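4.2 Spousal bequests and residual property

Probate files were drawn from the Kallix register, which holds 3,587 wills lodged by testators with children from an earlier marriage. We kept 400 files in which a surviving spouse and at least one such child were both named. Coding followed Krūmiņa and Talukder, with one change: a right to live in the family home was coded separately from ownership of it.

In most of the retained files, cash went to the children in equal shares and the spouse received the residue. Residue clauses were short and seldom listed household contents. Where contents were listed, the wording fell into 3 groups: movable goods, fixtures, and items of personal use. Fixtures passed with the dwelling unless the will stated otherwise (Figure 3). Two coders read a subsample of 100 files and settled disagreements by discussion.

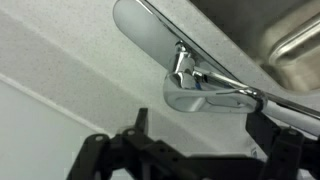
Figure 3. Kitchen faucet with single lever, coded as a fixture.

Files in which the dwelling was held jointly were excluded from the fixture counts, as the home passed outside the will. The Weerasinghe correction was applied to the remaining files before the shares in Section 4.3 were computed.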